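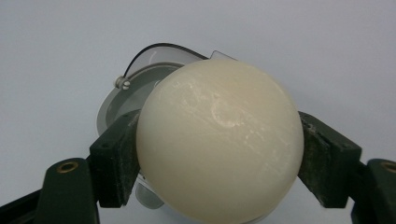
Putier 555 is a scratch paste for smooth hard surfaces, and we have stocked it at Sisbridge since February with mixed feelings. The tub says it "erases damage." It doesn't erase anything. It's a fine abrasive in a greasy carrier, and what it can do is wear down the high spots around a scratch so the light stops catching on them. Take a mark like the one on the cream-colored ball, a whitish patch with a chalky raised rim and fine streaks running off to one side. The streaks are the kind of thing a paste has a fair chance with. The rim might come down if you are patient. Anything that goes below the surface is staying where it is, whatever the label says.

What you get is one 3 oz tub and a folded cloth. The cloth is poor. Use an old T-shirt.

The maker calls the grit "equal to 3000." Equal to 3000 in which grading system, they don't say, and when Sheena Ritchie from our counter wrote to ask she got a brochure back. By feel it's finer than the Billside cream we used to carry and a good deal finer than toothpaste, which people still swear by. We sell it as a finishing paste. If you can hook a fingernail in the scratch, you want wet sanding paper first, and you may not need this at all.

Before you order, know what you are rubbing. Clear plastic, painted wood and glossy resin all react differently. Matte finishes are the worst candidates, as a polished spot on a matte surface will shine, and then you have a shiny spot where you had a scratch. The brochure shows a matte item coming out perfect. We couldn't get that result on our own samples and we tried it three ways.

Work over white paper if you can, so you can see the residue building up. Small round things are a nuisance to hold still, and a shallow container with a rim saves a lot of chasing.
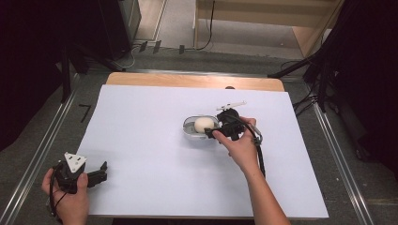 How to use it

Wash the piece and let it dry. Put on a dab the size of a lentil. Rub in short strokes across the scratch with light pressure, wipe, and look at it under a lamp held low. Repeat up to 9 times. The maker says "until gone," but if the ninth pass looks the same as the sixth, stop. Try a hidden spot first on anything painted.

How it compares

Temba Liquid costs less and is easier to spread, but it dries out in the bottle and the cap cracks. Billside cuts faster and leaves a haze. Putier is slow and leaves the least haze of the three, and that's the only claim we're willing to repeat for it.

Returns

Unopened tubs only. We don't refund on results, theirs or yours. Call the counter before you buy if you aren't sure, and have the piece in front of you.

Home Polishes Cloths Sanding Delivery Contact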